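About > Who We Are > Our Work

About Kestent

Kestent is a sorting and reuse center for small household goods, electrical parts and plastic components. The organization was established to give schools, repair shops and community workshops a dependable supply of usable parts, and to offer residents an orderly alternative to throwing mixed boxes away. It operates from a single site and is governed by a board of five members, with Catherine Tennant serving as chair.

Our History

Kestent began as a Saturday exchange run from the back of Fankhauser, a repair shop that had more donated material than it could use. Omar Fakhoury, then a technician at the shop, proposed that the boxes be opened, sorted and offered to other workshops under a common set of labels. The exchange moved to its own premises two years later and took its present name at that time. Mr. Fakhoury remains with the organization as Director of Operations.

Fankhauser continues to take part in the program and receives a delivery of cables and fittings every April and October.

What We Accept

Donations reach us in the form in which most people keep them, mixed together in cardboard boxes and plastic bags. We accept cables, chargers, small toys, plastic parts, printed pieces, hand tools, fabric and hardware. Donors are not required to sort items in advance. We do ask that each box be light enough for one person to carry – the limit is posted at the intake desk – and that bags be left untied.

We are unable to accept batteries that are swollen or leaking, food containers, medicines, or any item containing glass that is already broken. Residents with questions about a particular item may speak with Milagros Marulanda, Intake Supervisor, before making the trip.

How Material Is Sorted

Every box is opened on the floor or at a table and its contents are separated by type. Bags are emptied and checked before they are set aside, as small parts are easily lost in the folds. Tangled cables are put in a tray of their own and are separated at the end of the shift, when there is time to do so without pulling on the connectors.

Plastic parts are handled one at a time. Staff look at the mounting holes, the edges and the surface of each piece, and compare it with the reference drawers. Pieces that match a known pattern are bagged with others of the same kind. Those that do not are placed in the general drawer, where visiting workshops may look through them free of charge.

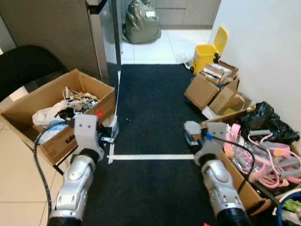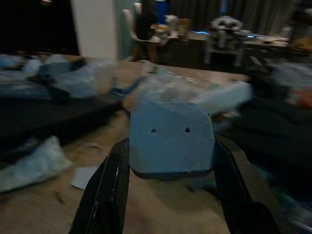
Sorting at Kestent. First picture: boxes of mixed items on either side of the floor mat. Second picture: a light blue plastic part with two small holes, with bags on the wooden table.

Once sorted, material is recorded by Edivaldo Batista, who maintains the inventory and prepares the monthly list for our partners. The reference drawers at present hold 233 patterns of plastic part. A pattern is added when the same piece has come in on three separate occasions, and may be withdrawn if no partner has requested it for two years.

Partners and Programs

Kestent supplies sorted parts to workshops, classrooms and repair groups. Our longest partnership is with Eltetgate, an evening school whose students use our cables and connectors in their introductory courses. Each term the school receives 200 parts, packed in bags by type, together with a printed sheet listing the contents. Unused parts may be returned in the same bags.

Toser, a maker of classroom kits, joined the program more recently and takes plastic plates, brackets and spacers. Its staff also advise us on markings and materials that our own reference drawers do not yet cover.

Instruction in sorting is offered to partner organizations and is led by Lucero Ticona, Training Coordinator. The course takes one morning. Participants work through a full box from opening to labeling, and each receives a copy of the handbook. Groups of up to six can be received at one time.

Visiting and Donating

The intake desk is open on Saturday from 9:00 a.m. to 1:00 p.m. Partner organizations may collect orders during the same hours, or at another time by arrangement with Mr. Batista. Visitors are asked to sign in on arrival and to keep the marked walkways clear of boxes and bags.

Receipts for donations are issued on request. Boxes are not returned to donors unless this has been agreed upon at the desk.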